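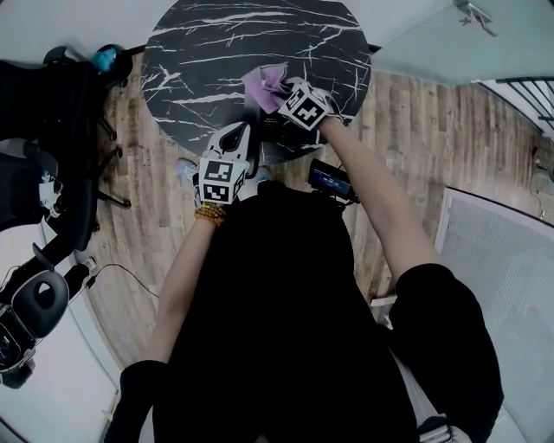
Winter hours at the Kitamlow Street reading room start in January, and the furniture is being moved around before then. The long tables go to the back wall, under the windows, and the small round ones come forward to the entrance where people wait for rides. In December every surface in the building gets wiped down before the holiday closing. If you have left a scarf, a lunch container or a library book on a shelf by the coat hooks, please pick it up this week. Anything left after we close goes to the thrift store on Najafi Avenue.

The new hours are 10 to 6 on weekdays and 10 to 2 on weekends. We tried staying open until 8 last winter and the building was mostly empty after dinner. The heating bill for those two extra hours was more than we spent on magazines for the whole year. Evening groups can still use the side room by arrangement. Ask at the desk for the sign-up sheet, and please write your phone number clearly. Two groups missed a cancellation notice in the fall when we could not read the numbers they had given us.

The used book sale brought in $586, after paying for the tables and the sign. Paperback mysteries went first, as they do every year, followed by cookbooks. We did not sell many encyclopedias and will not be accepting them next time. Nearly 300 books are still in boxes in the hallway. Members may take up to seven at no charge through the end of the month, and whatever remains will go to the senior center at Varkix Park. Children's books are in the two boxes closest to the water fountain. The large box marked HOLD has already been promised to a school and should be left alone.

Part of the sale money will pay for lamps. Several people have told us that the corner by the biographies is too dark to read in after three in the afternoon, and they are right. We looked at floor lamps and decided on clamp lamps — they take up less room and do not get knocked over. The rest goes toward repairing the front step, which has had a crack in it since spring. Until that work is done, please use the ramp when there is ice.

Olga Maldonado will lead the winter reading group again. The group meets in the side room at 4 and runs for an hour and a half. The first book is a history of the Evell River mill towns, and it is long, so she suggests reading the first 60 pages before the opening meeting and leaving the chapter on canal law for later. Copies can be borrowed from the desk, and there is one large-print copy. You do not have to have finished the reading to come. New people are welcome at any meeting, and coffee is provided. Bring your own mug if you have one, as we are short.

A few small things. The photocopier is working again, still at ten cents a page. The drop slot by the side door sticks in cold weather, so give the flap a firm push and check that your book has gone all the way down. Crossword puzzles from the daily paper may be copied but should not be filled in on the paper itself. Membership renewals are due by the end of January. The form has not changed, and the fee is the same as last year.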